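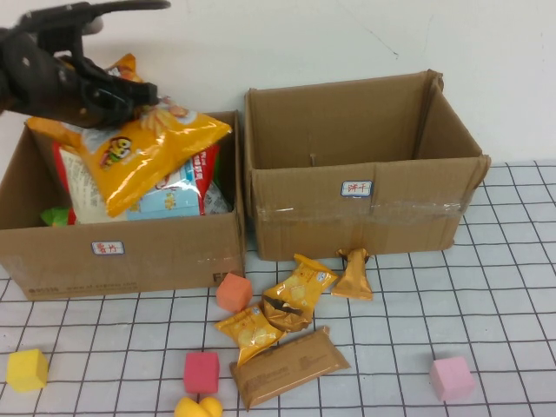

Elisa Pellegrini wrote back to the draft of this talk that chips and cookies can share a box perfectly well, and that two labels is one label too many. I love that objection, so I'm starting with it!

Say hello, thank Korkimero for the hall. Water.

Why split them? Chips are mostly air. A big glossy bag takes up half a carton and weighs next to nothing. Cookies are dense, and a corner of a cookie pack will go straight through a chip bag if the box gets dropped. (Tell the Zikdale stairs story, keep it short.)

Labels. Look at the front panels: 薯片 on the left, potato chips, and 饼干 on the right, biscuits. Red pen on a white sticker with a blue border. Handwritten is fine! Put it on the front, where you can read it with the boxes side by side. On top it's useless as soon as you stack.

Filling. Stand the narrow bags upright along the back, lay the widest one last, tilted if it has to be. Don't press the air out. The air is the padding.

Start with both boxes open, even if one of them stays empty for a while. I used to fill one, then go hunting for the next, and by then the cookies were already in with the chips.

Tape: one strip across the front panel holds a tired old carton together for another trip. Wrinkles don't matter.

Pause for questions here. Yasir will ask about cutting the top flaps off. Yes for a shelf, no for the truck.

Next: the Weris pantry list, 2 pages, hand it out now so people can write on it.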